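Clanach Robotics Club – Arm Set-Up Guide, Section 2
23rd November | By the Trenbridge build group
11 shares | 2 comments

2.1 Clear the arm's reach before you power up. The old guide says the software will avoid obstacles. Don't count on it.

2.2 Open the gripper fully, then lower it over the cube at slow speed.
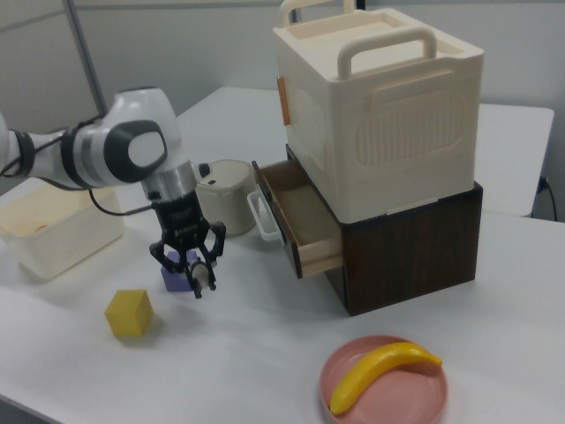 2.3 Close until the status line reads HOLD. Treat that as a claim – check by eye before lifting.

CAUTION: Keep hands off the table while the arm is live.

NOTE: The August team logged 95 good picks out of 181 and called the routine reliable. Run your own count.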